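Frequently asked questions about the Walix bail hearings

Last updated January 27, 2023

I sit through the Walix land allotment case so that you don't have to, and my inbox has filled up with the same handful of questions (keep them coming, I do read them all!). I'm a court blogger and I'm not a lawyer, so if you're caught up in the case yourself please talk to one.

What is the case about, in one paragraph?

A builder called Lins got a riverside plot from the Walix development authority at a price the prosecution says was far too low. The charge sheet claims that officials bent the bidding rules for Lins and that a consultancy, Plarnent, was used to pass the favors along. Everyone charged denies it. Nothing has been proved, and the trial proper hasn't started yet.

So why is everybody talking about bail?

Well, that's where we are! When the court took up the charge sheet it sent summonses to the accused, and once you turn up on a summons you usually ask for bail on the spot. The first round in November gave them interim bail, and now we're waiting for the order on regular bail.

What's the difference between interim and regular bail?

Interim bail is a stopgap. It keeps a person out of custody until the judge has heard both sides properly. Regular bail is what comes after that, and it normally lasts through the trial unless somebody breaks the conditions. I mixed the two up in my very first post and got some lovely stern emails about it.

Does getting bail mean the judge thinks they're innocent?

No, and I get this one more than any other. At this stage the judge is looking at things like whether a person might run off, lean on witnesses or mess with papers. Guilt is for the trial.

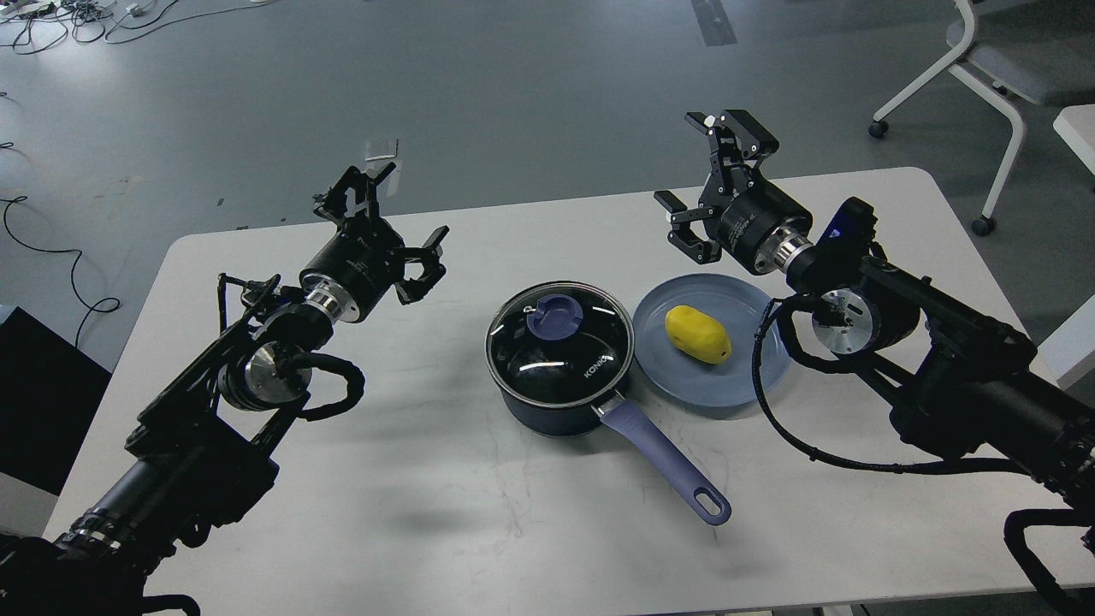
How many people are charged?

Six, plus the two companies, Lins and Plarnent. A company can't be locked up, obviously, so it sends a representative to court and the bail question doesn't come up for it.

What were the conditions in November?

A personal bond and a surety for each person, passports handed in to the court, no contact with witnesses, and no leaving the country without permission. One of the accused has already asked for the passport back for a family wedding abroad, and that request is still pending.

Why didn't all of them come in person?

Two were allowed to appear by video link on medical grounds. Their lawyers had to file hospital papers first, and the prosecution got a chance to object (it didn't, for that one date). They'll need to ask again if they want the link next time.

Where does Sollivis come into it?

Sollivis is the bidder that lost out. It isn't accused of anything! It made the original complaint, and I'd expect someone from there to be called as a witness if the case gets that far.

Is it true the charge sheet is 2000 pages long?

With the annexures, yes. The main part is a lot shorter, and the rest is bank statements, file notes and tender papers. The defense has complained that some of the copies can't be read, and the judge has told the prosecution to supply clean ones, which is a big part of why this drags on so much.

Can I come and watch?

You can, it's open court. Bring ID, leave your big bag at home and get there early, as the room is small and the lawyers take most of the benches. Phones have to be on silent and you can't record. Check the cause list the evening before, too. I've made the trip for nothing more than once.

When will you post about the bail order?

The same evening it's read out, if I can get a seat. The written order often takes a bit longer to go up, and I'll add the details to this page once I've read it.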